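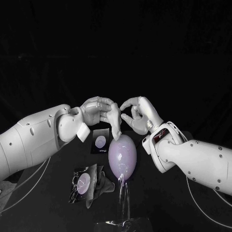
I have been putting off the balloons. The party is only two weeks away, and I had told myself that everything for the tables would be done and boxed up before the kitchen disappeared under flour, and of course the balloons were the one thing still sitting in their bag from Storklow, where I bought them back in May (on sale, which is how these things happen to me).

They're the small kind, and I went with lavender. I wanted something soft that wouldn't shout over the food, and I still remember the year I chose orange and every plate of salad looked a little ill. Against a dark tabletop the pale ones really do come into their own — I may give up on the white tablecloths altogether and put down the black ones I usually keep for Halloween. 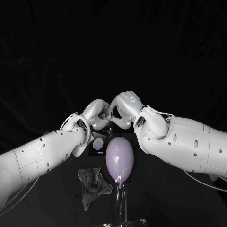 Kevasis

7 Sep 2019

The bag holds 300, and I have no intention of using them all. A few on each table will do nicely, with the rest going in the hallway where the little ones can kick them around. I don't blow them up very far. A small balloon filled to the limit goes tight and squeaky, and then it pops when somebody sets down a fork, but one with a bit of give in it keeps a sweet egg shape and you can press a fingertip into the top without holding your breath.

Knots are my weak point. I pull the neck out long, wrap it around two fingers and tuck the end through, and by the tenth one my fingers are sore and I'm making tea. My aunt used to dust her hands with cornstarch first, and I tried that this time and liked it very much, though it does get on your sleeves.

I still have to decide about ribbon. There's a roll of silver from last Christmas and a roll of plain cream, and I've been leaning toward the cream — it curls better with the scissors. The place cards are cut but not written. I'll get to those over the weekend if the rain keeps up, and then it's on to the lemon cakes.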